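Uludach包装整理环节引入手持夹持工具与自动分拣线 岗位安排随之调整

2023年7月27日　企业动态

Uludach近日向全体员工通报了小件包装整理环节自动化改造的阶段情况。通报称，改造自今年2月启动，涉及小件入盒、取出、归位和复核四道工序，由自动化部门与Gelico共同实施，配套的任务管理软件名为Tastau。目前首条自动分拣线已在Yeon厂区投入试运行，原有人工岗位继续保留，但工作内容和排班方式均有较大变化。

按照通报，改造前，小件整理工序主要依靠员工徒手完成。员工须在同一工位上连续拿取、翻转和摆放各类瓶装、盒装及圆形小件，动作重复，腕部和拇指负担较重。厂区职业健康部门在前期调研中多次提到，这道工序的调岗申请在各工序中最为集中，老员工普遍希望缩短单次连续作业时间。

改造后的做法分为两部分。规格统一、数量较大的品类交由自动分拣线处理；形状不一、批次零散的品类，则由员工使用手持夹持工具完成操作示范，所形成的动作记录经审核后，用于自动分拣线后续品类的调试。手持工具的作业不要求在流水线旁进行，一张桌子、一只浅盒即可展开，员工可根据安排在厂区内或经认可的其他地点完成。

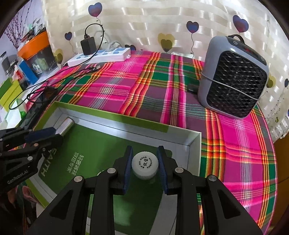 夹得住和夹得准是两回事，刚上手的头几天，手比原来还累。来自包装二班的一则留言这样写道，并建议把新工具的适应期算入正常工时，不要与熟练员工使用同一考核标准。留言还提出，示范作业的桌面高度应当可以调节，否则腕部的负担减轻了，肩部的负担又会加重。

对于上述意见，自动化部门在通报附件中作出了书面答复。答复称，新上岗员工的适应期已纳入正常工时，适应期内不计件、不排名；桌面高度问题已转交厂区职业健康部门研究，在统一标准出台之前，员工可自行申请更换桌椅，所需费用由部门承担。

通报公布了试运行期间的部分数据。截至本次通报发布时，员工累计提交操作示范记录3477条，其中3203条通过审核，其余记录因动作中断、物件滑落或记录不完整被退回。通报特别说明，退回记录不影响提交人的当期收入，相关员工也无须重复作业，由审核人员汇总原因后，在班组例会上集中讲解。

在人员安排方面，首批参加转岗培训的员工共50人，均来自原包装整理工序，采取自愿报名方式。培训内容包括手持工具的握持与保养、示范动作的基本要求、Tastau软件的任务领取与提交，以及自动分拣线的日常巡检。完成培训并通过实操考核的员工，可在示范操作、记录审核和设备巡检三类岗位中选择其一，基本工资不低于原岗位，原有工龄连续计算。

未报名转岗的员工仍留在包装线，负责自动分拣线暂不能处理的品类。通报承认，随着可处理品类增加，这部分工作量将逐步减少。公司承诺在下一阶段方案公布之前，不因自动化改造减少现有岗位，任何涉及岗位撤并的安排都须提前征求班组意见。
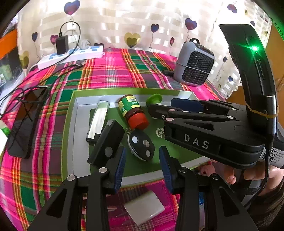 在示范任务的编排上，Tastau目前以单次任务为单位下发，每次任务只规定起始和结束两种状态，中间的取放顺序由员工自行决定。自动化部门表示，不同员工处理同一物件的习惯差异较大，有的先移开周围物件再取，有的直接从缝隙中夹取，这些差异对设备调试均有参考价值，因此不要求统一手法。审核时只看动作是否连续、物件是否到位，不以快慢评定优劣。

这一做法也改变了班组长的职责。过去班组长以统计件数、调配人手为主，现在则需要核对任务清单、安排休息间隔，并将员工反映的工具问题登记上报。通报提到，试运行初期登记最多的问题是夹垫磨损和握把过紧，Gelico已据此提供了可更换夹垫，并调整了握把部分的松紧。更换夹垫由员工在工位自行完成，不需等待维修人员到场。

针对部分员工提出的个人信息问题，通报明确，操作示范记录仅用于设备调试和内部培训，不作为考勤依据，也不用于个人绩效评比。在厂区以外地点作业的员工，可在提交前查看本人记录，对涉及家庭环境或私人物品的片段有权要求删除，删除后的工时照常计算。记录的保存期限和查阅权限将另行发文规定，发文之前，班组长以外的管理人员不得调阅原始记录。

自动分拣线的运行安全由厂区设备部门负责。试运行期间，分拣线在每班开始前须完成空载检查，遇到物件倾倒或卡滞时自动停机，由巡检员工确认后方可恢复。通报要求各班组不得为赶进度而跳过停机确认步骤，巡检员工有权在认为存在风险时暂停整条线的运行，事后补填说明即可。

下一阶段，Yeon厂区计划将示范任务扩展至软包装和不规则小件，并新增1000条示范任务，优先向已完成培训的员工开放。第二批转岗培训的报名通知将由各班组转发，报名条件与首批相同。对桌面高度、休息间隔和任务分配仍有意见的员工，可通过班组意见簿或Tastau内的留言功能提出，自动化部门将逐条书面回复，并在厂区公告栏公布处理结果。

（Uludach综合办公室供稿）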